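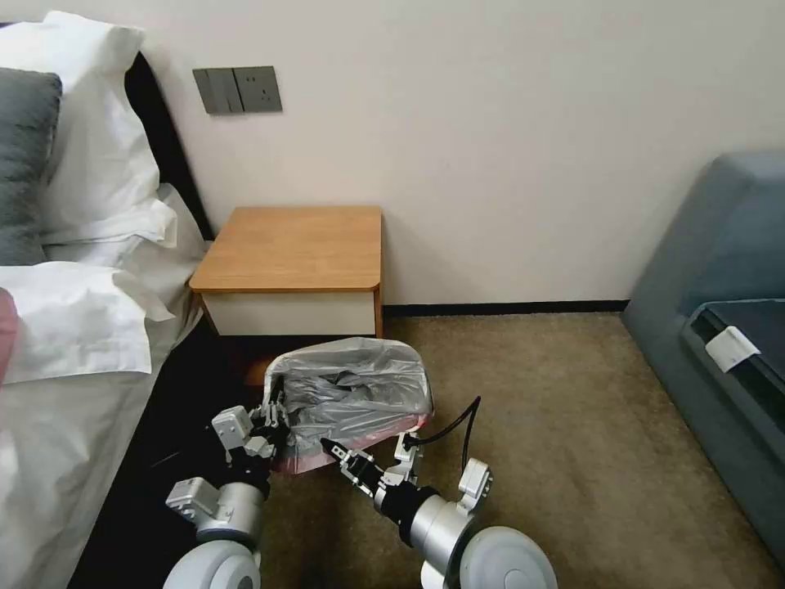

Two arms, one trash bin, one gray liner.

How I record bin-liner episodes (and stopped throwing half of them away)

I've been collecting teleoperation data for Okska, our two-armed mobile setup, and the bag job is the one people keep writing to me about. It sounds easy! You take the liner out of a bedroom trash bin and you're done. Then you try it through a pair of grippers and discover how much your fingertips normally do for you.

My first batch was 123 episodes, and after review I kept 67. The second batch went a lot better, so I'm writing down what changed while I still remember it.

Start with the room. Pick a start pose for the base and mark it on the floor with tape, then move off that mark a little on purpose between episodes. I shift left or right by a hand's width, or turn the base slightly. If every episode starts from the identical spot, the policy learns the spot. Benedikt Janssen trained on my first 77 episodes from a single pose and the arm went confidently for thin air as soon as we nudged the bin.

Leave the furniture alone within a session, though. Change the bin position, the way the liner is folded over the rim, how puffed up it is, maybe the lamp. I once changed all of it plus the room, and we couldn't tell what the failures had in common.

Next, write one sentence that says what the episode is. Mine is "Take the bag out of the bin and put it down clear of the bin." Everyone who drives gets the same sentence, taped next to the controls. Before we had it, Gladys Langat was tying bags and I was just dropping them, and those are two different tasks as far as the training is concerned.
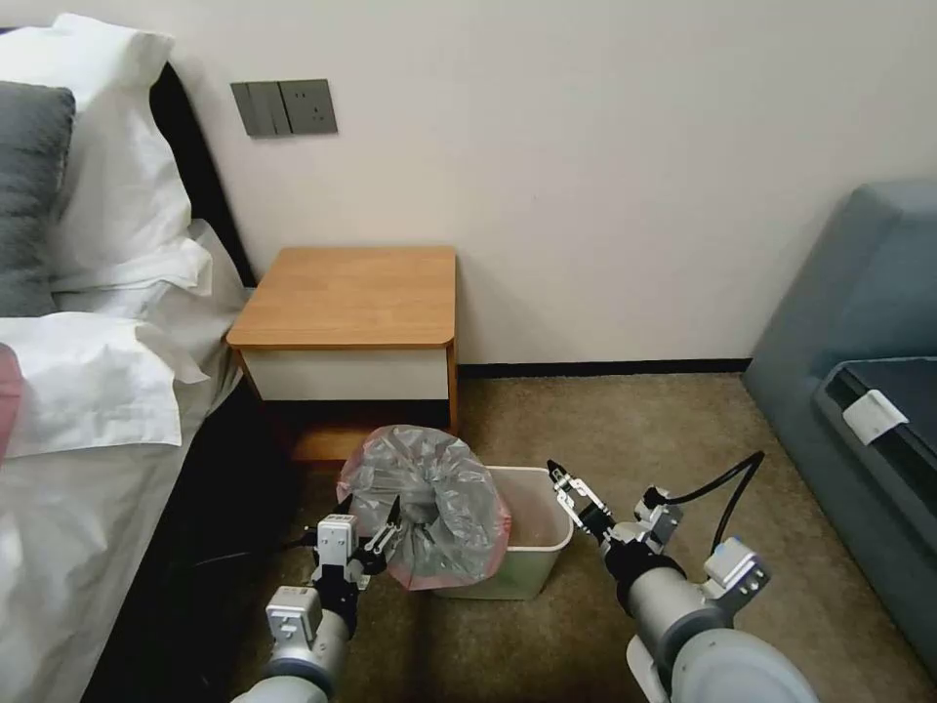 When you start the lift, go slower than feels natural. Thin plastic clings to the sides, and if you yank, the bin comes up too. I take hold of the rim with one gripper first and let the other arm hang back by the bin, ready to steady it or grab a second fold. Keep both arms in view of the head camera the whole time (wrist cameras are great, but they see nothing but plastic once you're close).

If you lose the grip, don't stop the recording. Back off, open, go in again. Those recoveries are gold, and I wish I'd kept more of mine. What I do cut is dithering: me sitting there with both arms frozen, wondering what to do with my left hand. Four seconds of that at the start is fine, but in the middle it teaches the robot to sit and think.

Kipchumba Makori drives much faster than I do, and we argued over whether to mix our episodes. We did mix them, with a driver tag on each one, and I'd do the same again. Just don't let one person record all the hard bin positions.

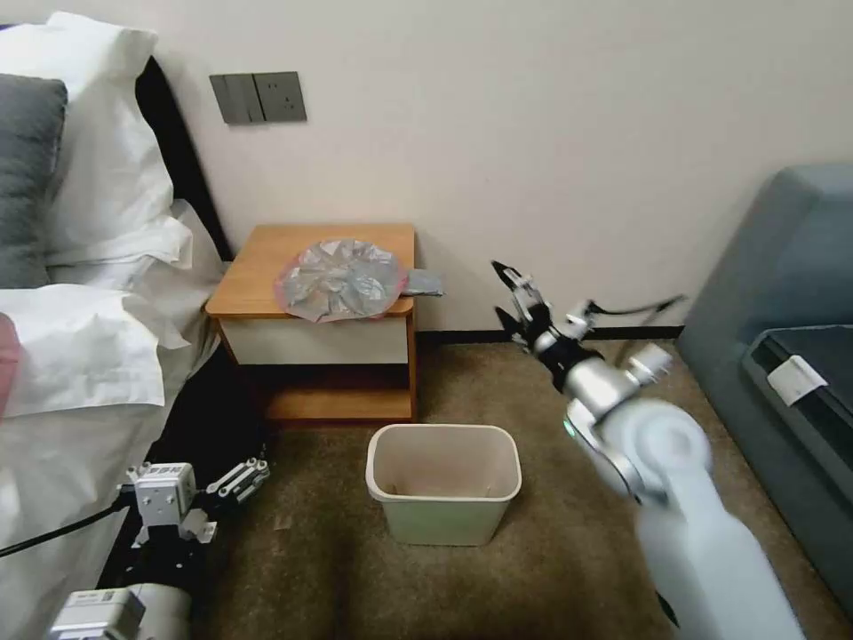 Labels come last, and please do them the same day. I give each episode a result (success, partial, fail) and a short note on the end state, written so someone who never saw the room could use it. "Bin upright and empty on the carpet, crumpled silver bundle on the nightstand" is a good end-state note. "Bag out" is a bad one, and I have dozens of those from the first batch that I had to replay one by one. Note which arm is still moving at the last frame too, as you may want to trim there.

Then I watch every episode at double speed before it goes into the training folder. Check that both arm streams and all the cameras start together, check that the gripper values really change when the fingers close, and move anything odd into a folder called "ask". Frauke Lindemann goes through mine and I go through hers.

Next up for me is putting a fresh liner in, which I've managed cleanly exactly once so far. If you have a trick for getting the bag to open with two-finger grippers, please send it over!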